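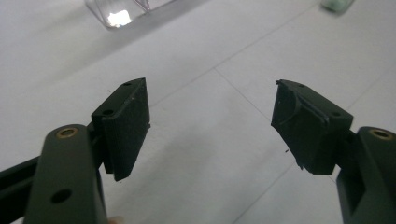 I moved to Bralgate in March with two suitcases, a rice cooker and a firm belief that I'd learn the bus system by the weekend. Ha! Six months later I was still getting off at the wrong stop with a bag of melting frozen peas.

Part of it is the map. The network has 80 routes, and whoever drew it decided that five of them should be some kind of blue. I grew up in a town with one bus, and the driver would wait if he saw you running, so I had no training for any of this.

So I started riding for fun. After work I'd pick a line I didn't know, sit near the back and stay on until the driver turned off the engine. That's how I found the Estura market, which is at the far end of the 6 and smells like fried onions from two blocks away (I've been back so many times that the dumpling lady starts my order when she sees my coat).

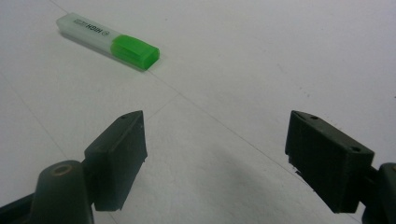 The 6 also taught me that people on a long bus ride will talk to you if you look a little lost. A woman with a huge fern on her lap told me which side to sit on to see the river. A teenager explained the transfer at Nigam Square, where you have to cross under the road and come up by the shoe repair place, and he was so patient about it that I wanted to write to his mother.

I did buy a pass eventually, from Fusum, the company that runs the ticket machines. My card number ends in 3,047, or that's how I say it to the help line, comma and all, and they've stopped correcting me. It works great except when it rains, and then I get the sad double beep and everybody behind me sighs.

My sister keeps asking when I'm getting a car. I've thought about it, mostly in January, when the shelter at my stop has a wind all its own. But I read whole novels on the 6 last winter! I know which bakery puts its trays out at five in the morning, and I know the long hill where the driver always hums. This week I'm trying the 41, one of the blue ones, and I'm bringing a sandwich in case it goes further than I think.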